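**Equipment planning for two-arm work cells** is the part of a laboratory or workshop budget that covers the purchase, setup and upkeep of a pair of robot arms sharing one enclosure. A cell of this type has two arms side by side on a common aluminum rail, with the work surface in front of them. At Ketetby the planning record was last revised in February 2021. 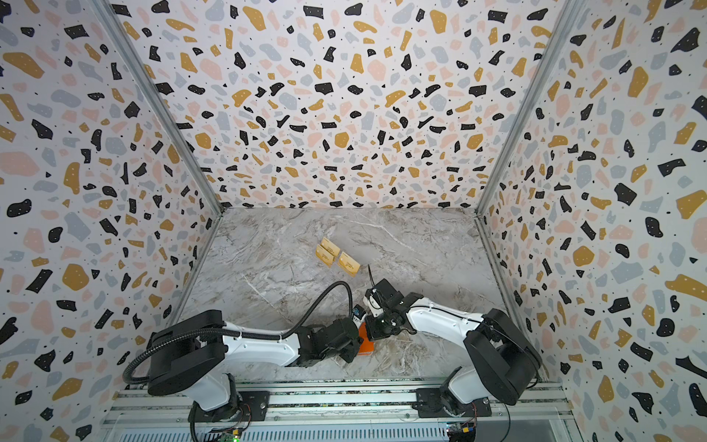
## Budget items

The arms are the largest purchase, but the quote seldom covers the whole cell. Rail, enclosure posts, wall covering and floor covering are priced separately. In the Ketetby plan these parts came to 3694 dollars, with cabling on a line of its own. Cable conduit running along the arm links wears at the bends and is bought with spares.

Grippers are ordered per arm. A plan for 2 arms normally lists an extra set of fingers, as the tips are replaced more often than any other part.

## Wrist cameras

A camera module on the gripper looks toward the work surface and has its own connector and mount. The mount has to leave the fingers clear when they close on a small container. 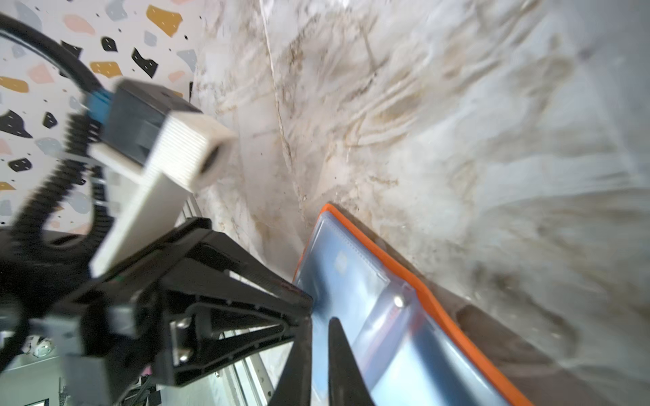
*Equipment Planning Team, Prandov Workshop*

Cameras are entered under sensors in the Prandov scheme and under tooling in the older Wynne scheme, so totals from the two should not be compared line by line.

## Consumables and test objects

Small boxes, plastic containers and printed cards are bought from general stock. The yearly allowance at Ketetby is 200 dollars, of which 70 is held back for replacements. Semex, the internal ordering system, records them by cell.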